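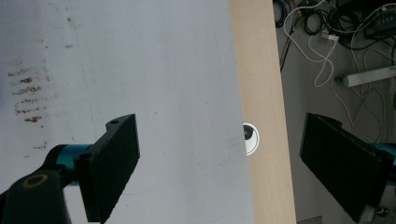 Figure 1. The white tabletop, with the brownish marks at left.

Surface Care in Shared Workrooms: Final Report
Vaida Lill and Tarmo Vanags
Dec 1, 2012

1. Why a table

Our first proposal was on the acoustics of the stairwell. Our supervisor, Gediminas Žukauskas, pointed out that two other groups had the stairwell already and asked whether we had looked at the tables lately. We had been eating lunch at them for a year, so the answer was no.

The one we chose has a white top with a patch of brownish streaks stacked one over another, a small separate spot a little lower down, some faint scratches and a thin darker line. Opinions on the streaks vary. Tarmo says coffee. Vaida says wood stain from the February model-making course. Ott Kairys, who books the room, says it was like that when he got here, and he says this about most things.

2. Method

We divided the stained patch into 2 test areas with masking tape. One was treated with warm water and dish soap, the other with a paste of baking soda. Each was left for 15 minutes, wiped with a cotton cloth and left to dry before we looked at it again. Specks and crumbs were brushed off first - an embarrassing amount of our method is just brushing.

We did not use solvents. The room has one window and it is painted shut.

3. Results

The soap side got paler at the edges and stayed brown in the middle. The paste side did better, though it also left a dull area you can find with your fingertips if you know where to feel. The small spot came off with a thumbnail, which we had not listed as a treatment. The scratches are still scratches.

We cannot say what the marks were. A stain that fades under baking soda could be nearly anything, and our plan to compare it with known samples ended when the known samples were thrown out with the lunch trash.

4. Recommendations

Cover the tops with paper during model-making. Wipe them the same day. Try soap before paste, and try the paste somewhere you don't have to look at every week.

5. Costs

Baking soda, one box. Cloths from home. Masking tape borrowed from Tõnu Grīnberga, to be returned.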